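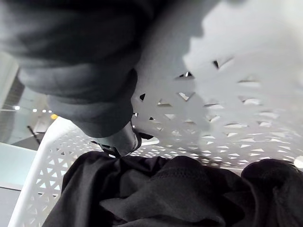
According to Karla Barajas, the first thing you learn at Rieger is how to lose a set and still shake hands properly. She started with us at nine years old and now she plays in the first team.

Club > About us > Who we are

Rieger Tennis School is located in Beltham, next to the old swimming pool. We have six hard courts, two of them under a roof, and 543 members. The youngest is five. Pin-yu Tsao opened the school with one court and a rented ball machine, and she is still the head coach.

We teach beginners, juniors and adults who come back to tennis after many years. A junior group has never more than eight players, so the coach can see every serve. Lessons for adults begin at 7 in the evening, and the lights stay on until 10.

Each March we organize the Okitthorpe Cup, a singles tournament for players under 16. The last time 56 players took part, and Haoran Liao won the final after he was one set down. The prize money of 2,000 dollars goes to the clubs of the finalists, for balls and travel.

If you want to try, the first lesson costs 20 dollars and we lend you the racket. Please write to Ju-won So at the front desk.

Recent
Zulema Jara joins the coaching team
New surface on courts 3 and 4
Juniors draw away at Rurngate
Summer camp: places still open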